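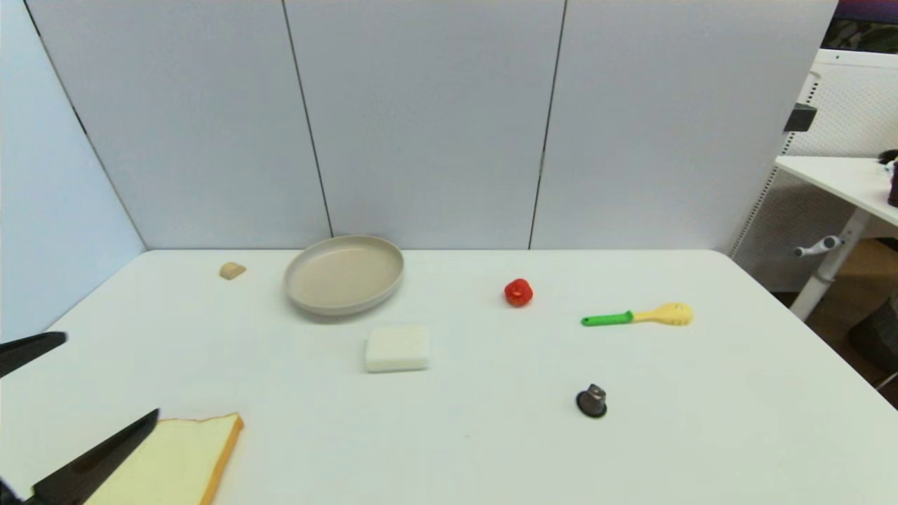
A slice of toy bread and the gripper at the demonstration table, Zelar workshop.

Zelar opens its workshop to visitors in May

SERNILPORT – The automation company Zelar will open the doors of its Sernilport workshop to the public on a Monday in May, from 10 in the morning. Visitors will see how a robot is taught to handle everyday items on a kitchen table, such as a plate, a pepper or a serving utensil.

The programme is prepared together with Dreteck, our partner for control software. Each demonstration takes 17 minutes and is followed by questions to the engineers. The 2 demonstration tables are located in the Kılıçarslan hall, on the ground floor.

"We want that our neighbours can come close to this work and ask us anything," said Sibel Yazıcı, who is responsible for the open day. "A slice of bread looks simple for a person. For a robot it is a flat thing with a soft colour, and we spend many hours on it."

At the last open day the workshop welcomed 681 guests. This year the organisers expect some 700, therefore registration at the front desk is kindly requested on arrival. Entrance is free. Children are welcome in the company of an adult.

Media representatives who wish to film are asked to inform the Zelar press office in advance.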